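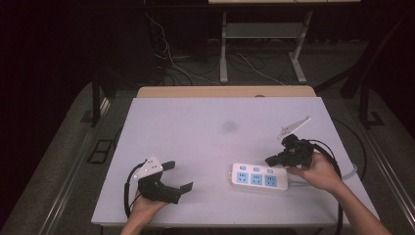 Does the distance between a low-cost magnetic field meter and a household appliance change the reading enough to affect a home survey?
Distance has a larger effect on the reading than any other factor examined in this project. Moving the meter from 3 inches to 17 inches lowered the displayed value for every appliance tested, and a home survey that does not record distance cannot be compared with another.

Background

Low-frequency magnetic fields are present near any wire or motor that carries alternating current. In the United States the mains frequency is 60 Hz, and consumer meters commonly show the field in milligauss (mG). The group set out to determine how far the results of a simple home survey depend on the way the meter is held and placed. The project was completed for the Applied Measurement course at Whiteley Technical College during the fall term, with readings taken in October.

Equipment

Two meters were used. The first, a Firkunard single-axis meter, responds mainly to the part of the field that lines up with its internal coil. The second, a Galova three-axis meter, combines the readings of three coils set at right angles. Both were on loan from the Conley Laboratory. Fresh batteries were installed before the first session. Neither meter had a current calibration certificate, so the results are used for comparison only.

Procedure

The appliances were a hair dryer, a microwave oven, a desk fan and a clock radio. Each was placed on a table with no steel parts and switched on for one minute before measurement. The background level was recorded first with the appliance unplugged. Readings were then taken at 3 inches and at 17 inches, measured from the nearest face of the housing. The single-axis meter was turned slowly through three positions at each point, and all three values were written down. A total of 300 readings was collected. Of these, 102 were repeat readings made by a different group member.

Results

The highest values were recorded beside the hair dryer and the microwave oven. At 17 inches the clock radio could not be told apart from the background. The single-axis meter gave very different values when turned, and its highest position did not always match from one appliance to the next. When its three values were combined by taking the square root of the sum of their squares, the result agreed well with the three-axis meter. Repeat readings differed most at 3 inches, where a small error in placement has a large effect.

Sources of Error

The fan speed drifted during one session, and those readings were kept in the data set. The position of the coil inside the Firkunard housing is not marked. The group measured from the front edge of the case, and the true distance was therefore slightly greater than the recorded one.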